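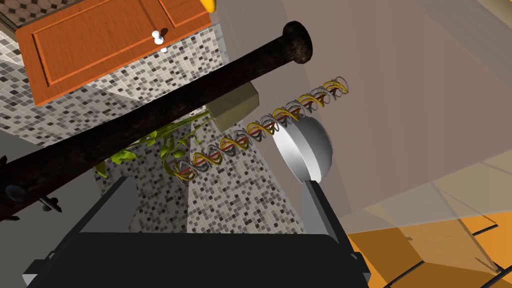

Can You See the Edge? Light and Dark Contrast in Grollport Kitchens

Final project report, Home and Interior Design, Trundside College

Why we picked this

One of us has a grandmother who keeps setting her mug down a little short of the counter. Her eyesight is not terrible. She reads, she does the crossword, she can spot a weed from the porch. But her counter is beige, her cabinets are beige and her floor is beige too, and in the evening the place where the counter stops is very hard to find. When she told us this we got excited, because we had spent half the semester on color and hardly any of it on what color does for a person holding hot coffee!

So our question was simple. In ordinary kitchens, how easy is it to see where one surface ends and the next one starts, and what makes it easier or harder?

What we did

We visited 20 kitchens in Grollport, most of them in the older row houses near the harbor and a few in the newer apartments up the hill. In each one we looked at the front edge of the counter, the handles or knobs, the floor line under the cabinets, the sink rim and the light switches. We rated each of these as easy, medium or hard to see, first with the lights on and then with only the window. Two of us did the rating separately and we compared sheets on the bus home (with some loud disagreements about what "medium" means).

We also put a short survey out through the town library and the college mailing list, and got 113 replies. We asked people which thing in their kitchen they miss or bump most often, what time of day it tends to happen, and whether they had ever changed anything to fix it.

Our tools were very basic: a cheap light meter, a set of gray paint cards, and a pair of glasses with the lenses smeared with petroleum jelly to blur things. The glasses are not a real model of any eye condition and we don't claim they are. They did make us much better at noticing which edges vanish first.

Counter edges

The counter edge was our biggest problem area. In 11 of the kitchens we rated it hard to see in window light, and in every one of those the counter and the cabinet fronts were close in lightness, even when they were different colors. This surprised us a lot. A green counter over red-brown doors sounds like strong contrast, and on a sunny morning it looks like it. By late afternoon both go to the same muddy gray. We started taking every phone picture twice, once in color and once in black and white, and the black and white version predicted our ratings far better.

The best edge we saw belonged to a family who had done nothing on purpose. Their counter was a pale laminate and the front strip had worn through to a dark backing. They apologized for it. We gave it top marks.

Busy patterns 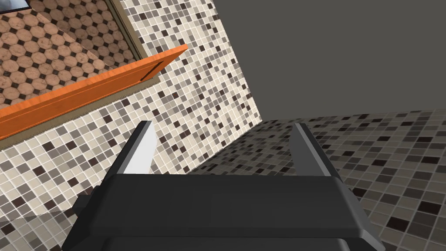 Patterned tile gave us the most to argue about. Kocsis is the tile shop nearly everyone in town goes to, and its mixed mosaic sheets turned up in kitchen after kitchen. People love them, and we do too, but small light and dark squares side by side make hundreds of tiny edges, and the one edge you need has to compete with all of them. A plain, solid shape holds up much better against that kind of wall. The black gripper standing open in front of the tiled surfaces is a good case: its body is one dark mass and reads right away, while the gap between its two fingers, where the tiles show through, is the busy part. A solid dark kettle or knife block does the same job on a real counter. Put a speckled mug there instead and it melts away.

We tested this at home with a printed mosaic sheet taped up behind a counter. With the blurry glasses on, we all found a plain navy bowl at once. The striped bowl took longer, and the one with a small checkered print was honestly a bit of a treasure hunt. None of us timed this properly, so please read it as a hint and no more. Next time we would use a stopwatch and more people.

Survey comments backed it up, though. Several people with mosaic backsplashes said they lose track of outlets and switch plates, which tend to be white or gray, the same as half the tiles. One person had painted a dark border around the switch and said guests always ask about it.

Knobs, handles and small bright spots

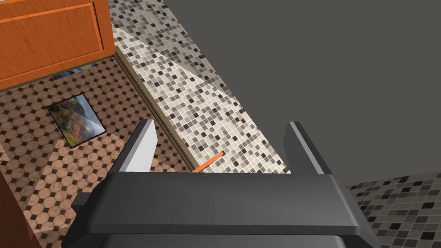
Small things can be easy to see if they are the lightest thing nearby. We found that a white knob on a mid-brown door beat a much larger steel handle on a gray one, over and over, in both kinds of light. It helps if the pale part also faces the light. On the dark gray gripper, the left finger has a pale, almost white inner face, and that narrow surface catches the light and pulls the eye well before the big wide body does. Size matters less than we expected. When we painted a thin cream strip on the inside lip of a dark drawer pull (Mitetti trim paint, the little sample pot), everyone in our group could find the pull from across the room, and the total cost was less than lunch.

Shine turned out to be a mixed blessing. Polished handles flash when the light is right and disappear when you move a step to the side. Matte white and matte cream were steadier. We had both sorts in the same kitchen once, on upper and lower cabinets, and walking back and forth in front of them was the most fun we had all project.

Light

Adding light helped less than moving it. A strong ceiling lamp behind you throws your own shadow right over the work area, and the survey had plenty of complaints about evening chopping. Kitchens with a strip under the upper cabinets got better ratings at the counter edge even when the meter gave a lower reading for the room overall. We think this comes from the angle, since low side light leaves a thin shadow under the counter lip and draws the line for you.

What we would suggest

Try the black and white phone picture before buying anything. Take it in the late afternoon with the lights off. If the counter and the doors turn into one gray, a strip of tape along the front edge in a much lighter or darker shade is a fine first fix, and you can peel it off if you hate it.

If you have mosaic tile and want to keep it, go plain with whatever stands in front of it. Pale knobs on dark doors, dark knobs on pale doors, matte if you can get it.

Problems with our work

Our kitchens came from people we know or who answered a poster, so they are probably tidier than average. The survey went mostly to library users and students. We had no one with a diagnosed vision condition on the team, and the next group should ask people who live with low vision to do the ratings themselves. We also visited in November, when the light goes early, and a summer round might look quite different.

The rating sheets and the tape samples are in the blue box on the shelf by the studio sink. The grandmother has a dark green strip along her counter now, and she has asked for one on the bathtub.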